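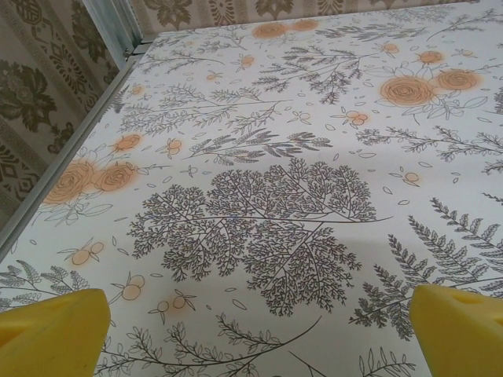 ## 3. Table covering

The test table was fitted with a white covering printed with ferns and roses. The line work is thin, in dark gray and olive, and the roses carry a soft orange fill. Rhun Kneath chose the pattern from the Virdale range; Dexter Gatchalian measured and cut it.

### 3.1 Pattern placement

The large dark gray frond was used as the reference motif. Its long central stem gives a line to measure from -- the roses are too irregular for this. A long fern frond lies to its right. The paired roses served as secondary marks.

### 3.2 Cutting

The piece was cut from a 2000 mm length to a finished width of 600 mm. A first cut at 467 mm was rejected as too narrow and kept for the wear test in Section 4.

### 3.3 Remaining work

- Repeat the flatness check with a 200 g weight at each corner.
- Compare the print with the plain Cowie sample under the same lamp.
- Record any fading of the orange areas -- the olive lines are to be logged separately.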